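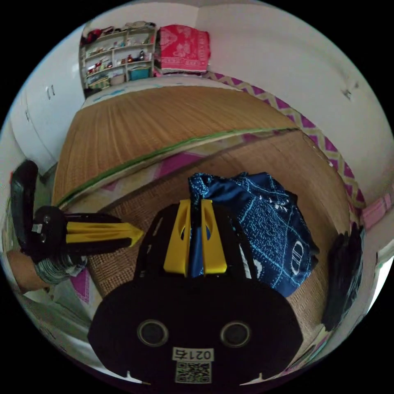
tinofbuttons wrote:
Vinegar won't fix the dye in a navy cotton, and I wish people would stop passing that one on. It might help with rinsing out leftover detergent but that's your lot. Cold wash, by itself, twice, and see what colour the water is. If it's still blue after the second go then you've got a bleeder and you need a proper dye fixative or a different plan.

General Sewing > Fabric and Laundry > Prewashing dark prints, do you or don't you?
Views: 1,329

quiltymarsh wrote:
Well my gran used vinegar and salt on everything and her quilts are still going, so I'm not binning the method just yet :) I do agree about washing it alone though. I put a new navy lawn in with tea towels in January and now I own pale blue tea towels. They've grown on me.

hem_and_haw wrote:
Thanks both, I started this so I'd better answer. It's all cotton as far as I know, bought from Nellivo as "dressmaking weight" and the label said 97 cm wide, a funny width if you ask me. I want to make a summer top with a white collar, so you can see why I'm twitchy about the blue. I've never prewashed anything in my life. I go straight from the bag to the cutting table and I've had one disaster, a skirt that came up to my knees after its first wash when it had been nicely mid-calf before. I blamed the washing machine for a year.

tinofbuttons wrote:
A white collar on a navy body is exactly the job to prewash for! Do both fabrics, in separate loads. And wash them the way you'll wash the finished top. No use giving it a gentle hand rinse in the sink and then chucking the top in at 40 for the rest of its life.

oldbobbin2 wrote:
I'm going to disagree with everybody. I don't prewash and I've been sewing since school. You lose the finish, the fabric goes limp, the edges fray into a great bird's nest and it takes an hour to iron flat again. Crisp new cotton cuts so much better. I allow a bit extra in the length and that's that.

quiltymarsh wrote:
A bit extra doesn't help you if it shrinks more one way than the other, oldbobbin! And it won't stop the dye running into the collar.

oldbobbin2 wrote:
Colour catcher sheet in the first wash. Done. I use the Susach ones.

tinofbuttons wrote:
Those pick up loose dye in the water, and fair enough, they're good. But with white sewn right up against navy the dye hasn't got far to travel. If the top sits wet in a heap for half an hour the sheet isn't going to save it. Get it out of the machine and hung up straight away, whichever camp you're in.

hem_and_haw wrote:
Right, I've gone with the prewash crowd. I zigzagged the raw edges first so it wouldn't turn into spaghetti (sorry oldbobbin, I did listen to that bit) and gave it a cold wash with nothing else in. I kept a bowl of the water from a hand rinse afterwards and it was faintly blue, so it's having a second go before I cut anything.

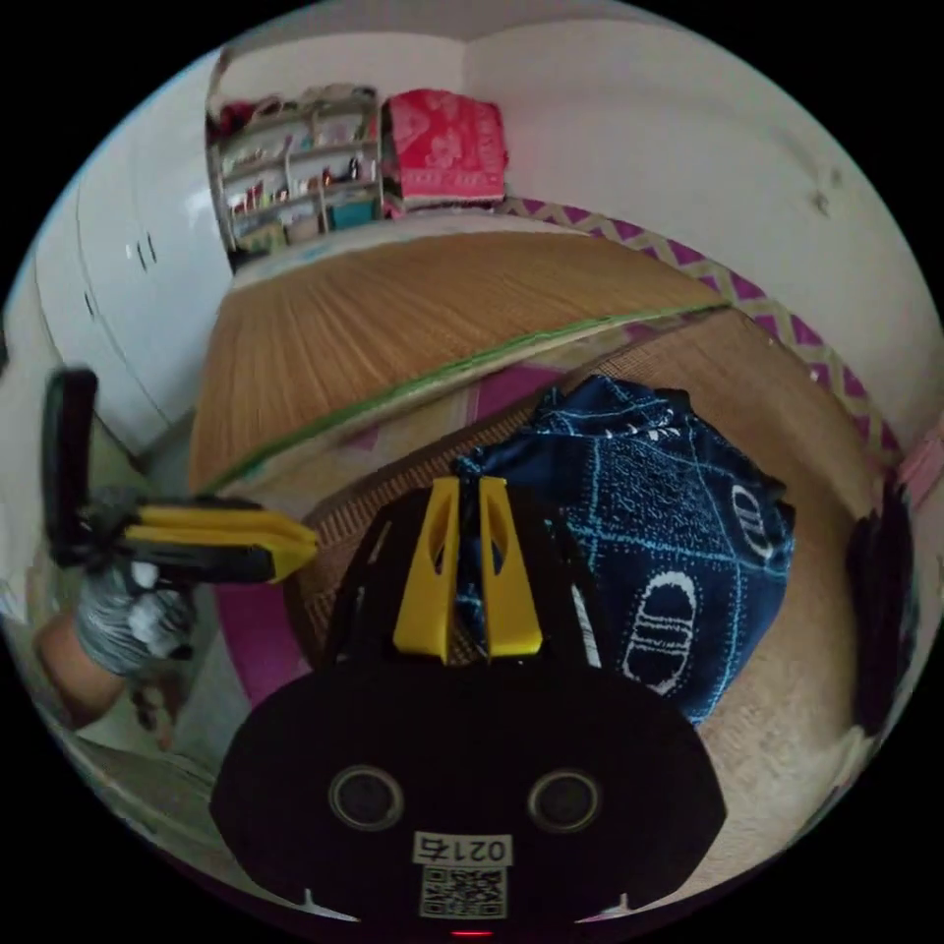 The white poplin went through on its own and it's shrunk a good deal more than I expected, so I'm very glad I hadn't cut the collar out. My pattern is the Prelonard shirt, the one with the two-piece collar stand, and there's no slack in that at all. If the stand comes up short you can't button the neck and you may as well start again. Has anyone made it? I can't decide whether to interface both layers of the stand or only the outer one.

pinkingsheared wrote:
I've made the Prelonard! Outer layer only if you're using a medium interfacing, both if it's the very light stuff. And do wash your interfacing if it's the woven sort — soak it in warm water, don't wring it, hang it over the bath. I didn't, and my collar came out of the wash all bubbly and has looked like porridge ever since.

oldbobbin2 wrote:
Washing the interfacing now! We'll be washing the pins next.

pinkingsheared wrote:
I'm only telling you what happened to my collar :)

quiltymarsh wrote:
To get back to the dye, try pressing a damp scrap of the white against a damp scrap of the navy with a hot iron and leave them together overnight under a heavy book. If there's no mark in the morning then I'd go ahead. It costs you nothing and you'll sleep better.

hem_and_haw wrote:
Ooh, I like that, doing it tonight. Second wash is finished and the rinse water looked clear to me, but our bathroom light is terrible so I won't swear to it. Does anyone know a shop that sells dye fixative in small amounts, in case the scrap test goes wrong? Bjarnason only seem to do it in the big tub and I haven't the cupboard space.

tinofbuttons wrote:
Ask on their remnants counter, mine decants it into 200 ml bottles if you catch them on a quiet morning. Follow the instructions for the temperature, it wants hotter water than you'd think.

hem_and_haw wrote:
Edited 2/16/18: scrap test done, no mark on the white that I can see even in daylight. Cutting out this afternoon, stand interfaced on the outer layer only. Oldbobbin, you were right about the ironing, it took me ages.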